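Fadwa El Ouafi has been renting out robot arms for laundry work since December, and she would like people to stop asking her whether they can fold fitted sheets.

"They can't," she says. "I put it on the first page of the booklet. People skip the first page."

Her company, Flekedetti, works out of two rooms over a tile shop in Kamville. The service is called Andberg. A customer pays 664 dollars a month and gets a pair of arms, wrist cameras, a set of finger grippers and a control program that comes already trained on clothes and towels. Flekedetti delivers it, sets it up and spends one day teaching it the customer's own items. Most of the customers so far are small: guest houses, a swim club, a hair salon that goes through a lot of towels.

I went to see it on a Thursday morning. El Ouafi had a demonstration set up and kept working while we talked, so some of her answers came in pieces.

I asked what the arms are good at today. Picking up one soft thing from a pile of soft things, she said, and laying it somewhere else. After that, folding flat rectangles. Shirts are slower. Socks are not offered.

"The picking up is what you pay for," she says. "A fold is a few moves once you have two corners. Finding the corners is the work. A cloth never lies the same way two times, so the program can't just replay something. It has to look each time, and it looks from the wrist."

She prefers the wrist view to an overhead camera for this kind of job. An overhead camera sees the whole pile but loses the hem as soon as the arm moves over it. From the wrist, the fingers and the fabric are in the same view the whole way in.

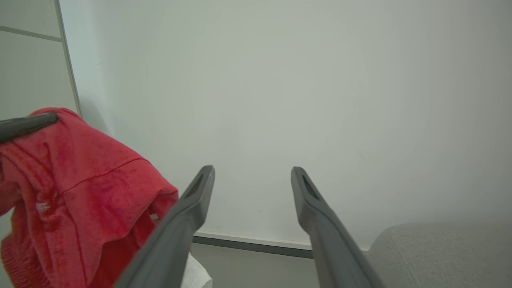

Belhaj, whose guest house has had the arms for six weeks, told me by phone that the first ten days were poor and he nearly sent them back. Thin hand towels came up two at a time and he had to separate them himself. Then Flekedetti sent a software update and swapped the finger tips for a softer set, and he has kept the rental. He still folds the bath sheets by hand. He thinks the price is fair for a place his size and too high for anything smaller.

El Ouafi doesn't argue with any of that. "He's right about the ten days," she says. "We shipped with tips that were too smooth. Good for thick cotton, bad for thin. Now the soft tips go out with every order."

A replacement set of tips costs 400 dollars. She says a set should last a year in a small laundry, though the service hasn't been running long enough for her to have seen one wear out. I asked if that price was high for a few molded parts. She said yes, and that it would come down when she could order more of them.

The training is done by hand. Someone at Flekedetti guides the arms through a pickup, the program records it, and they do it again with the item lying another way. The base program was built on 3000 of these recorded pickups. The setup day at the customer's site adds more. At Belhaj's guest house it took 509 before she was satisfied, and she calls that a long day.

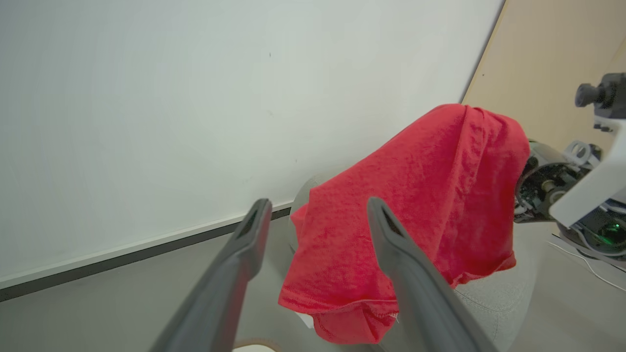
She wants the teaching done on whatever furniture the customer has. Some buyers clear a table and expect the robot to work only there. If the clean laundry gets dropped on a seat, she would sooner teach it on the seat. Upholstery is harder than a tabletop, she says, because the fingers can catch the cover along with the cloth, and the program has to learn how far down to go.

Strong colors help. White towels on a white surface are the worst case, and she tells customers to put something darker underneath.

I asked about safety. The arms stop when they meet resistance, and the booklet says to keep children and pets out of reach. She doesn't recommend leaving them running overnight, although two customers do.

The contract is three months at the shortest. Delivery outside Kamville costs extra and she won't go farther than a day's drive, since she still does most of the setups herself. A version for restaurant napkins is being tested now. She wouldn't give a date for it.

"Napkins are small and square and there are a lot of them," she says. "I should have started with napkins."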